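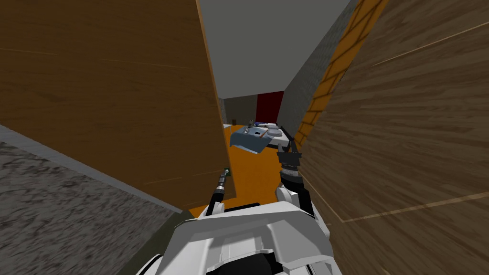 Brakard Local History Society
Minutes of the October meeting, held in the reading room, 7:15 p.m.

1. Apologies and previous minutes
Apologies were read by the secretary. The minutes of the September meeting were accepted with one correction: under item 4, "tithe barn" should read "tithe yard." No building is recorded on the site before the eighteenth century, and the map in our own collection shows only a walled enclosure.

2. Matters arising
The county record office has answered our letter about the Prurkgate manor rolls. The rolls can be consulted by appointment in the mornings. Two of them are too fragile to unroll and will be brought out only after conservation, for which there is no date. The office does not object to members taking their own photographs of the others for private study. Anything for publication needs a separate form.

The broken lock on the map drawer has been replaced. Keys are with the chair and the secretary.

3. The Prurkgate boundary dispute
Most of the evening was given to this. The chair went over the ground for newer members. The abbey at Nerilico held the mill and the land on the east bank of the stream. The parish claimed the water meadow between the old course of the stream and the new one, and both sides took hay from it in the same summers. The quarrel came before the manor court several times and was then sent to arbitration.

The working group has now read through the whole of the arbitration copy. It runs to 173 lines, in two hands. The second hand begins partway through the list of witnesses and uses different spellings for the same field names, which accounts for two "missing" fields in the printed edition. They are the same field entered twice.

There was discussion of the award itself. The printed edition says the abbey kept the meadow and paid the parish a yearly sum. The copy says the abbey kept the hay and the parish kept the grazing after harvest, with a payment of 50 pence to the parish in any year when the abbot's cattle were let in early. Members felt this made better sense of the later complaints, which are all about cattle. One member thought the Latin could be read either way and asked that the doubtful passage be sent to someone outside the society before anything goes into print. This was agreed.

It was also agreed that the society should stop using the word "lawsuit" in its leaflet. "Dispute" will be used instead. 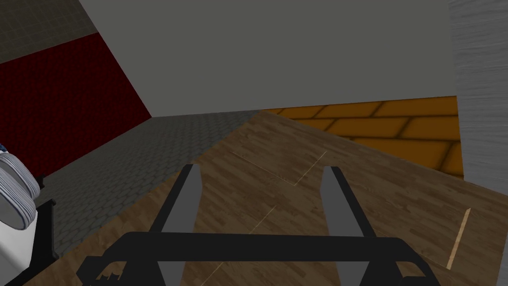
4. Transcription project
Progress on the churchwardens' accounts has been slower than hoped. So far 212 pages have been transcribed and checked. A further batch has been transcribed and is waiting for a second reader. Members who have finished their pages are asked to return the photocopies to the box file, in order, with the check sheet on top.

A question was raised about abbreviations. The rule remains that they are expanded in square brackets. Money is left as written.

5. Mac Suibhne papers
The family has confirmed that the Mac Suibhne papers may stay on loan for another year. They include the estate letters, a rental, and a bundle of receipts for work on the stream banks. The receipts have not been listed. The secretary asked for two people to make a list and had three offers. They will begin with the earliest bundle.

The rental gives the meadow its older name. A note on this will go to the working group.

6. Finance
The balance was reported and accepted. The grant application for the printing of the booklet has gone in, for a total of 2000 dollars. If it is turned down, the booklet will be produced in a shorter form without the fold-out map. Subscriptions are due and can be paid at the door. 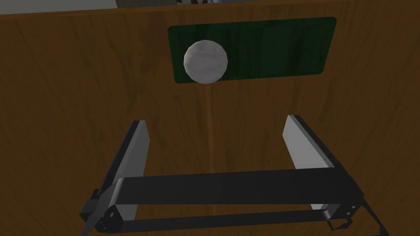
Ismael Honorato, Secretary

7. Program
The November talk will be on field names in the eastern half of the parish. The speaker has asked for the projector and a table near the outlet. The December meeting will be members' short papers, ten minutes each, and titles should reach me by the November meeting.

The walk along the old course of the stream is put off until spring. The lower path is closed and the landowner would prefer that we wait.

8. Any other business
A member asked whether the 1840s survey books could be borrowed overnight. They cannot, but the reading room can be opened in the afternoon by arrangement.

The index to the newsletter is missing its entries for the letter M. A corrected sheet will be sent out with the next issue.

The meeting closed at 9:05 p.m.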